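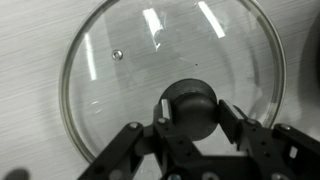 A pot lid is a removable cover for a cooking vessel such as a saucepan, stockpot or casserole. It holds in heat and steam, limits the loss of liquid and keeps fat from spattering. Lids are made of metal, earthenware, enameled iron, silicone or glass, and most have a central knob or a loop by which they are lifted.

Glass lids

A glass lid lets the cook watch the food without uncovering the pot. The disc is usually tempered soda-lime glass, cut flat and then heated until it sags into a shallow dome over a mold. Rapid cooling with jets of air puts the outer surfaces under compression, which makes the glass stronger than untreated glass of the same thickness. A tempered lid that breaks tends to crumble into small blunt pieces. Holes for the knob and the vent have to be drilled before tempering, as tempered glass cannot be cut.

Some older lids were pressed from borosilicate glass in one piece, knob included. These are thicker and heavier and have no metal parts.

Rim

Most modern glass lids have a band of stainless steel rolled around the edge. The band protects the glass from chipping, which is the most common cause of failure, and forms the surface that rests on the pot. On many designs it has a step on the underside that drops inside the wall of the pot and stops the lid from sliding. The two ends of the band are welded or butted together, and water can collect at the joint after washing. Lids with a silicone rim are quieter and fit more than one size of pan, but the silicone may discolor with use.

Steam vent

The vent is a small hole lined with a metal grommet, normally set partway between the knob and the rim. It releases pressure that would otherwise lift the lid and cause it to rattle or let starchy water boil over. The grommet keeps the edge of the drilled hole from being knocked. Some lids have a sliding cover over the vent, and lids sold for rice cooking may have two holes.

Knob

Knobs are commonly made of phenolic plastic, a hard thermosetting resin that conducts heat poorly. A single screw passes up through the glass from below, with a washer on the inside. The base of the knob is often flared to keep fingers away from the glass. Knobs loosen with repeated heating and can be tightened with a screwdriver; replacements are sold separately. Plastic knobs generally have a lower heat limit than the glass, so the maker's oven rating applies to the lid as a whole.

Sizing

Lids are sized by the inside diameter of the pot they cover, given in inches or centimeters. An 8-inch lid is slightly wider than 8 inches across its outer edge. Lids from different makers may share a nominal size and still fit poorly because of differences in the step under the rim.

Care

A hot glass lid should not be placed in cold water or on a wet counter. Deep scratches weaken tempered glass, and a scratched lid may shatter some time after the damage was done. Scouring powder and steel wool are therefore avoided. Mineral film from hard water can be removed with diluted vinegar. Grease that gathers under the rim and around the vent is loosened by soaking in warm soapy water and cleared with a soft brush.

See also
Casserole
Saucepan
Splatter guard
Tempered glass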